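The Open Afternoon at Cimmont

The bus put me down at the Jomham turning and I walked the rest. I had told my sister I was only going for the free lunch. She said that at my age I could go for whatever I liked.

Cimmont was a low brick building with a bicycle rack and a ramp. A young man at the desk gave me a sticky badge and asked me to write my name on it. I wrote it too large and had to squeeze in the last letters. There were 62 of us, he said, more than they had planned for, and would I mind sharing a chair if it came to that.

I had worked at Hotier for most of my life, on the bench where the oven doors were tested. You opened the door, you shut it, you made a mark on a card. When they brought in a machine to do it, it managed 4,000 doors before its first service. I went to look at it once, on my last day in April, and it had my stool pushed up against it.

The woman from Kemppainen gave the talk. She said that the kitchen they would be showing us had never been built. It was all worked out on a computer, and the robot practised in it before anyone let it near a real one. Then she turned the lights down and put the kitchen up on the wall, 2 views of it, and stopped talking so that we could look.
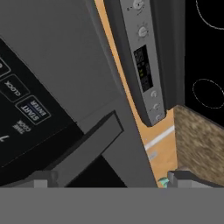 The kitchen at Cimmont, close to and from further back. 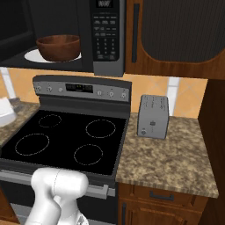 A man behind me asked what happened if it dropped something. She said it dropped things all the time and nothing had to be swept up. People laughed. I put my hand up, though I hadn't meant to.

"Does it know when a door is properly shut?" I said.

She thought about it. She said that it could be told the angle of the hinge.

"There's a feel to it," I said. "Just at the end. It pulls the last bit by itself."

She asked me where I had worked and I told her. She wrote something on the back of her hand with a biro, and then she asked if I would stay behind after lunch.

Lunch was egg sandwiches. I ate 2 and wrapped another in a napkin for my sister. Then I went back in and sat down in the front row, and waited for her to find the right cable.

14 comments
Share this story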